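빨래 개는 자리를 옮겼다

10월 들어서 빨래 개는 자리를 바꿨다. 그동안은 건조대에서 걷은 옷을 소파에 쌓아 두었다가 저녁에 텔레비전을 보면서 갰다. 이렇게 하면 절반쯤 개다가 멈추고, 남은 옷은 다음 날 아침까지 소파에 있다. 앉을 자리가 없으니 옷더미를 의자로 옮기고, 의자에 앉을 일이 생기면 다시 소파로 옮긴다. 몇 년을 그렇게 지냈다.

지금은 세탁기 앞의 큰 테이블에서 서서 갠다. 허리를 숙이지 않아도 되고, 옷을 다 펼쳐도 자리가 남는다. 바닥에서 갤 때는 한 시간 가까이 걸리던 양이 이제 19분이면 끝난다. 시계를 보고 잰 것은 한 번뿐이라 매번 그런지는 모르겠다.

테이블에는 천을 깔았다. 맨 상판에서는 얇은 옷이 자꾸 미끄러졌다. 동네 원단 가게에서 3,390원짜리 자투리를 사다가 먼저 시험해 보고, 괜찮아서 나중에 큰 것으로 다시 샀다. 면 100%라고 적힌 것을 골랐다. 색은 연한 쑥색인데, 흰 옷을 올려도 어두운 옷을 올려도 잘 보여서 만족한다. 천 자체에 주름이 좀 가지만 옷을 개는 데에는 상관이 없다. 이음매가 없는 것으로 사려고 가게를 두 군데 돌았다.

사고 싶은 것은 따로 있었다. Van Beek에서 나온 접이식 작업대를 장바구니에 오래 넣어 두었는데, 배송비를 보고 뺐다. 의자도 Panton 쪽을 보다가 그만두었다. 서서 개니까 의자는 쓸 일이 거의 없다.

개는 순서는 정해 두었다. 청바지를 제일 먼저 갠다. 두꺼워서 모양이 금방 잡히고, 접어서 테이블 왼쪽 구석에 두면 그다음 옷을 펼치는 데 방해가 되지 않는다. 다리를 포개고, 밑단을 허리 쪽으로 올리고, 한 번 더 접는다. 옷장에 세워 넣을 것은 세 번 접는다.

그다음이 얇은 옷이다. 얇은 옷은 구겨진 채로 바로 접으면 안에서 주름이 그대로 굳는다. 그래서 일단 위쪽 양 끝을 잡고 들어 올린다. 늘어뜨린 상태에서 가볍게 두 번 털고, 앞자락부터 테이블에 내려놓는다. 내려놓은 다음에는 가운데에서 바깥쪽으로 손바닥을 밀어서 편다. 여기까지 해 두면 접는 것은 금방이다. 소매가 있으면 소매를 먼저 안으로 넣고, 양옆을 접고, 아래에서 위로 올린다.

세탁기 위는 비워 두는 게 맞겠지만 잘 안 된다. 물병이나 컵이 늘 올라가 있다. 탈수할 때 흔들리니 그 전에 내려놓아야 하는데 자주 잊는다. 옆 테이블도 마찬가지로, 노트북을 올려 두고 과일을 올려 두고 하다 보면 갠 옷을 놓을 자리가 줄어든다.

파란 옷을 갤 때.
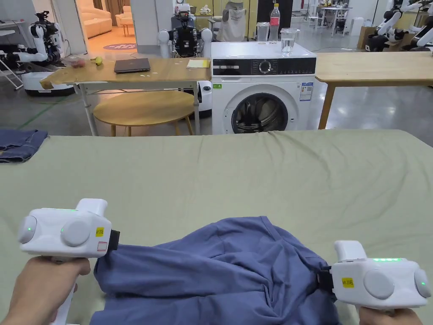
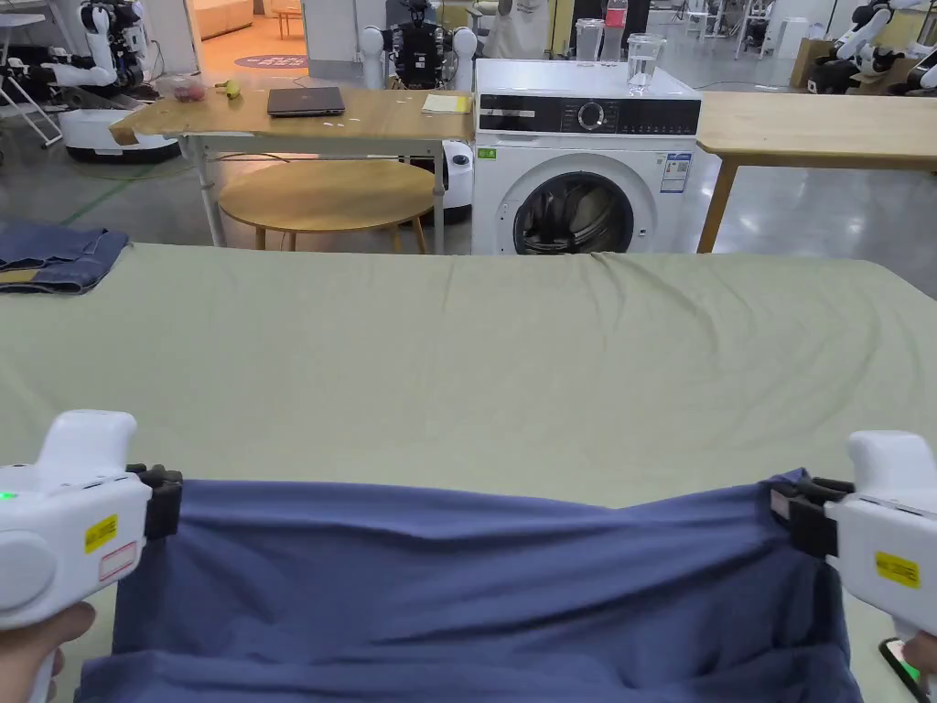
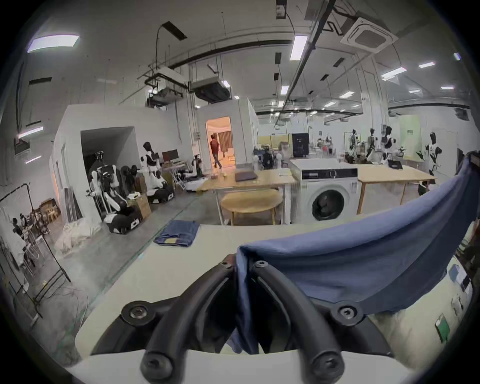 갠 옷은 그날 바로 옷장에 넣으려고 한다. 이게 제일 어렵다. 테이블이 넓으니까 쌓아 둘 자리도 넓어서, 개기만 하고 이틀을 둔 적도 있다. 지금은 바구니 2개를 쓴다. 하나는 옷장으로 갈 것, 하나는 욕실로 갈 것. 바구니가 차면 그대로 들고 간다. 손잡이가 있는 것이 편하다. 처음 산 것은 손잡이가 없어서 양말 담는 용도로 바꿨다.

양말은 여전히 대충 한다. 짝을 맞춰서 한쪽 목을 뒤집어 씌우면 고무줄이 늘어난다고 해서 그냥 반으로 접어 겹쳐 놓는다. 서랍을 열고 닫다 보면 섞이는데, 검은색이 대부분이라 크게 불편하지는 않다. 짝이 안 맞는 것은 따로 모아 두었다가 한 달쯤 지나도 짝이 안 나오면 걸레로 쓴다.

수건은 세로로 반, 가로로 세 번 접는다. 욕실 선반 깊이에 맞춘 것이다. 이사하면 또 바꿔야 할 것이다.

다음 달에는 이불 빨래를 해야 한다. 이불은 테이블에서 개기에는 커서 아직 방법을 못 정했다. 아마 예전처럼 바닥에서 갤 것 같다.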